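ok so people keep asking what it's like at work since the automation thing started. thread. typing this on break so forgive the spelling

I was on tray packing at Ernthorpe for 6 years. Trays, cloths, little sticks and spoons, restaurant supply stuff. You lay it out, you wrap it, next. 1,000 trays on a good shift across the whole line

in July they told us Vutbridge was getting the arms first and we'd be next. Garnet Fehr came down and did the talk in the canteen. Slides. Free donuts. you know the kind of talk

first question from the back was "so who's going." He said no layoffs through the end of the year. Then a lot of words after that

what did change right away — the jobs board. Two new postings, both "demonstrator." Same pay grade plus 700 a month while the project runs. I put in for it mostly for the 700

demonstrator = you do the task with a gripper in each hand, over and over, it gets recorded, they train the arms on it. That's the job. Fold, place, pick up, put back, reset, again

target is 100 good runs a shift. "good" meaning you didn't drop anything and didn't go too fast. Going too fast is my problem. 6 years of being told to speed up and now I get notes saying slow down please

my hands hurt in differnt places now. Used to be the wrists from wrapping, now it's the thumbs. Told them, they wrote it down. We get a longer break after lunch because of it so that's something

also you lose your fingers, kind of. You don't notice how much you do by feel until you're picking up a thin stick with two points. First day I wanted to throw them across the room

stuff I miss: talking. On the line you could talk all day. On demos you can talk but you end up going quiet, you're concentrating. Everybody in the room's got their head down

stuff I don't miss: the noise, the 5:40 start, standing on that concrete

couple people from the line don't really speak to me now. "training your own replacement" etc. I get it. I said the same thing about the Vutbridge people tbh

someone asked what the setup looks like so, from today
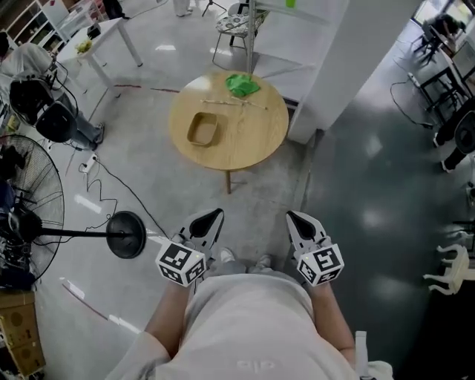 sticks, tray, green cloth, two grippers. my whole career on one round table lol

the white cubes with the black squares are the markers, that's for tracking where your hands are. Don't cover them with your sleeve. I have been told this many times

union meeting is at the Kowalchuk hall, 6 pm, if anyone from Ernthorpe is reading. Main thing on the list is what happens to the demonstrator grade when the project stops. nothing in writing so far

the Pristden site got it in writing btw. Retraining hours, and first pick of the maintenence jobs. So it can be done — ask for it BEFORE the arms show up, we asked after

ok break's over, will answer replies tonight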